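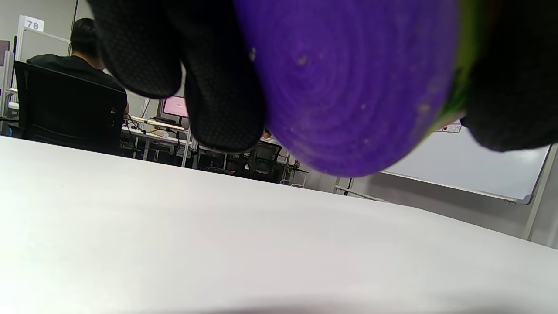 Skenow Gripper Guide > Section 2: Teaching the Grip

1. Set something rounded and forgiving on the white table. Close the fingers until the pads bulge a little against it. If it squirts away, lower the closing speed and go find it.

2. Move on to the biggest nesting doll. Grip her by the head and shoulders, one finger on either side. She has been painted with red bow lips and will not complain, so check the pads yourself.
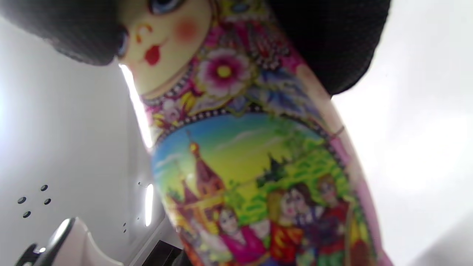

Page last changed: October, by the Grostavance workshop

Caution: Keep the force setting under 100 until you trust the stop button. Bang is the sound of not having done this.

3. Stand the smaller dolls well apart. The little green one tips easily and the fingers love to clip her on the way to somebody else.
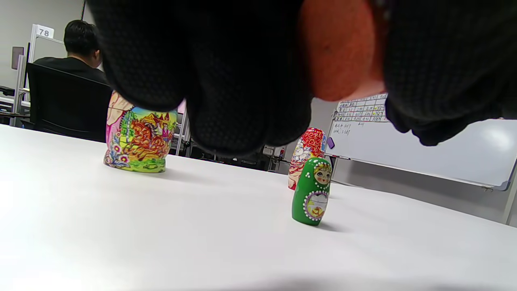
4. Strap on both gloves, controllers on the backs of the hands, boxes on the wrists. Spread your fingers flat on the table, with a small doll between your hands, and hold still for the zero.
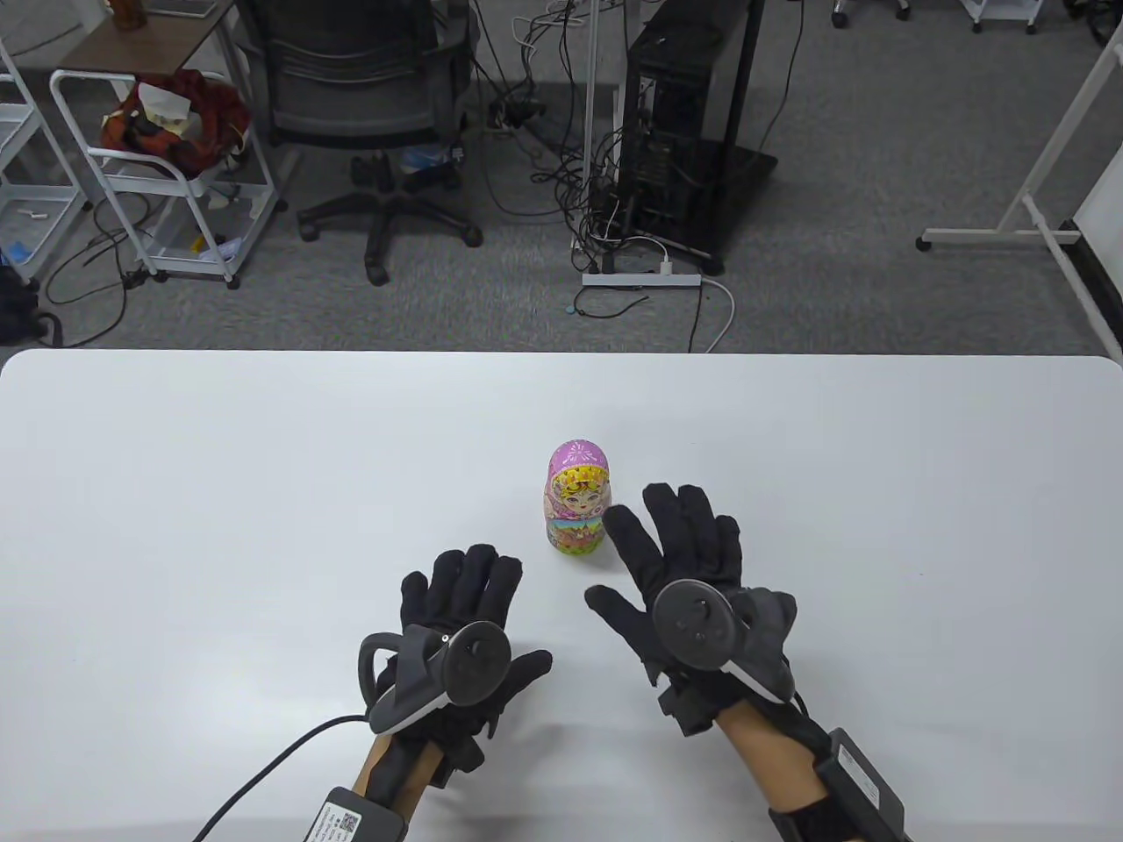

Scratching your nose counts as moving. Start the zero over if you do, then save the result as Edberg 2 and leave Edberg 1 alone, however tempting the name.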